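Order Sorting and Bin Packing Associate, Household Goods (second shift)

Plelport Fulfillment – Nerkport building
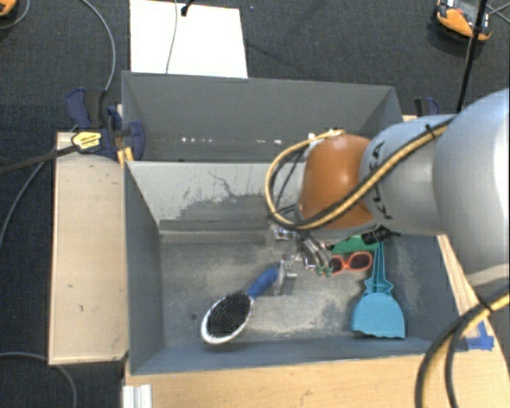 About the position

Plelport packs mixed household orders for small online stores. Items reach the sorting area in open-topped gray bins. A single bin can hold goods with very little in common: a hairbrush with a blue handle, a turquoise dustpan, a pair of sunglasses with an orange-red frame. The associate in this position checks each bin against its order sheet, corrects errors, and packs the contents for shipping.

The position is full time and reports to the second shift lead. There are two openings.

Duties

- Compare the contents of each bin with the order sheet and record missing, extra, or damaged items in Prudent, the stock system used in the building.
- Inspect brushes for bent bristles and for hair or lint. Used returns go to the returns shelf and are not restocked.
- Inspect sunglasses for scratches on the lenses and for loose hinges. Wrap each pair separately before it goes into a carton with hard goods.
- Pack dustpans and other wide, flat items against the carton wall, handle up where the carton height allows.
- Select the smallest carton that closes without pressure on the contents.
- Wipe out bins between orders. Worn or scuffed floors are acceptable. Cracked walls and sharp edges are not – tag the bin and take it out of use.
- Restock paper, tape, and labels at the packing bench before the end of the shift.

The sorting area handles up to 700 orders per shift. A trained associate is expected to complete 70 orders per shift by the end of the first month.

Requirements

- Able to lift 30 pounds and to stand for most of a shift.
- Able to read order sheets and item labels in English.
- Able to tell similar colors apart. Many items differ only in color, and the color code is part of the item number.
- Closed shoes with a firm sole. Safety glasses and gloves are supplied.

Previous warehouse work is helpful but not required. Experience with returns, retail stockroom work, or kitting will be considered equal.

Hours and training

Second shift starts at 2:30 p.m. and ends at 11 p.m., with a half-hour unpaid meal break and two paid rest breaks. Training takes four shifts and is paid at the full rate. The first training shift is always a Tuesday. Overtime is offered in November and is optional.

How to apply

Send a resume or a plain list of past jobs to the Nerkport hiring desk and quote opening 482. State the earliest date you can start and any days you cannot work. Applicants who meet the requirements will be asked to a short practical test at the packing bench: three orders, one of them with an error on the sheet. The test is not timed.

Plelport Fulfillment, Nerkport building – Contact the hiring desk – Copyright Plelport – Back to top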